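How to Budget for a Tabletop Robot Arm Setup (Without Forgetting the Small Stuff)

If you've been handed the job of pricing a robot arm for a small lab or workshop, my sympathies and my congratulations, in that order. I've put together three of these budgets now, and the first one was a mess. The arm was on it, the shipping was on it, and very little else. What follows is the order I work in these days. Put the kettle on.

Step 1. Write down the task before you open a catalogue

One plain sentence will do. Ours was "move mugs and kitchen bits around a tabletop." That sentence settles the reach, the payload and the size of the table, and it keeps you from falling in love with an arm built to lift engine parts (I speak from experience, the brochure was gorgeous).

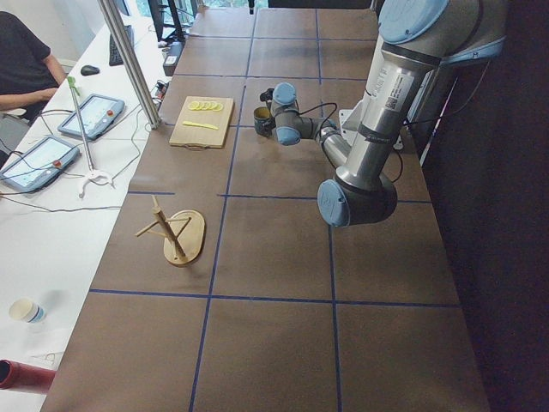

Step 2. Price the table and everything beside it

Floor space is a budget line, so measure it early. An arm needs its bench, and the person running it needs somewhere to sit as well. We have a white desk running alongside the brown table, with the keyboard, the mouse and two teach pendants on it, and the pendants and their cables take up far more room than I'd ever allowed on paper. Add a decent desk, a monitor stand, cable covers and a chair somebody can bear for a whole afternoon. Ask the supplier how long the pendant cables are, too. Ours came from Lerilon, and longer ones were an extra that had to be ordered with the arm.

Step 3. Make a consumables line and be generous with it

Tape, labels, cable ties, wipes, spare fingertips. None of it costs much and all of it runs out. We mark our tabletop into squares so that objects can go back to the same spot, and the tape gets scuffed and has to be redone. I now allow 30 rolls for the year, and I buy the painter's kind that peels up without taking the finish with it. 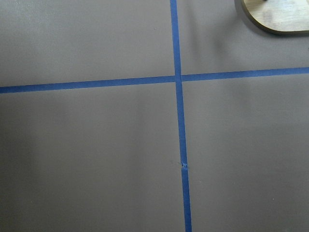 Written by the Dosley workshop desk
Filed under: Planning and Purchasing
Last updated in January

Step 4. Get the cameras quoted separately

A bundle price is tempting, but ask for the wrist camera, its mount and its cable as separate lines. When we did this with Stukis, the whole vision package came to $1,892, and a good chunk of it was a bracket we already owned. Off it came!

Step 5. Set aside money for props

You'll want everyday objects, and you'll want doubles of anything breakable. We spent $40 at the thrift store and came home with a very full box. Choose things with a bit of variety in colour and shape, and keep a note of what you bought in case you need to match it later.
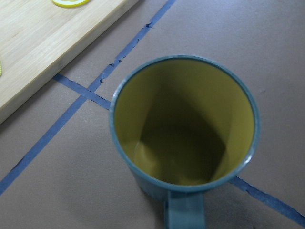
Ceramics deserve a spare or two beyond that, particularly in the first month when everyone is still learning how hard to close the gripper. Foam fruit and plastic dishes are kinder on the nerves while you're getting set up, and you can bring out the good stuff once things have calmed down.

Step 6. Count the hours

Unpacking, mounting, calibrating and training all take staff time, and staff time is money even if it comes out of somebody else's column. Our last install used 33 hours before we ran a single task. Koo, the firm we hired for the electrical work, billed on top of that, so get their quote in the same week as the arm quote if you possibly can.

Step 7. Leave a cushion and send it in

I hold back a tenth of the total. Attach every quote, put the expiry dates on the front page, and keep a copy of the spreadsheet under a new name before you start cutting anything. You'll be asked for the original figures later on.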